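Home Projects Updates People Contact
Search this site Enter keywords Go

Sekari tabletop project: progress report to the Wevbridge fund
November 22, 2025
Khanyisile Rampersad

Hi all, I promised you a report with the bad news in it, so I'm putting the bad news first. We lost 8 days this period to a fault in the way our simulated arm lets go of things, and one of our milestones has slipped because of it. The money is fine. The schedule is a bit bruised!

The short version goes like this. Our Franka arm works in rendered kitchens, over counters crammed with bowls, bottles and ornaments, and it has to pick a small item out of the mess and put it somewhere sensible. Our success rate had climbed to 98 percent on the Zwane set and we were all very pleased with ourselves. Then I sat down one evening to watch the replays (something I should have been doing all along, I know) and saw that a good number of those "successes" ended with the item hanging a little way above the surface. The checker only looked at where the item was from overhead. Height never came into it.

So the score was wrong, and it had been wrong since we swapped in the new collision shapes. Those shapes were supposed to make cluttered rooms run faster, and they did, but for some items they stick out well past the part you can see. The gripper opens, the invisible shell touches down, and the item stops in mid-air. I've gone back to the marble counter room for most of the debugging, as it has a good mix of round, tall and awkward things in it.
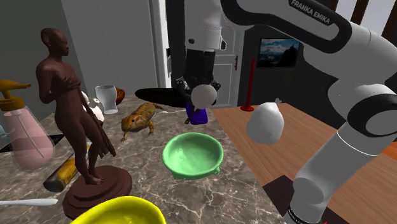
Does this affect the real arm at Stillurska?
Nothing trained on the bad scores has been run there. I asked the team to hold off the same afternoon I found the problem, and they'll stay on the older version until we've rerun the whole set.

The safety side is the part I'd like you to take seriously, even though all of this happened in software. An arm that has learned to let go too high will drop things, and a dropped glass bottle near a person's feet is a real problem. I've written it up as a near miss on our own log and I'd rather be told I'm overreacting.

What we've done so far: the checker now wants the item resting on something, with its visible surface touching, before it counts. We've rebuilt the shapes for the worst offenders, mostly cups and anything with a rim or a knob. That job was slow and dull and I'm grateful to everyone who stuck with it. I also watch a batch of replays every morning now, coffee in hand, and that's staying in the routine.

Still open are two things. Round items roll after release and the checker gets impatient with them, and I don't have an honest new success rate to give you yet. It will be lower than the old one, so please take the old one off your slides!

I'm asking to move the second milestone into December, with no change to the budget. If you're happy with that, a quick email is plenty, and I'll send the rerun results as soon as they're in.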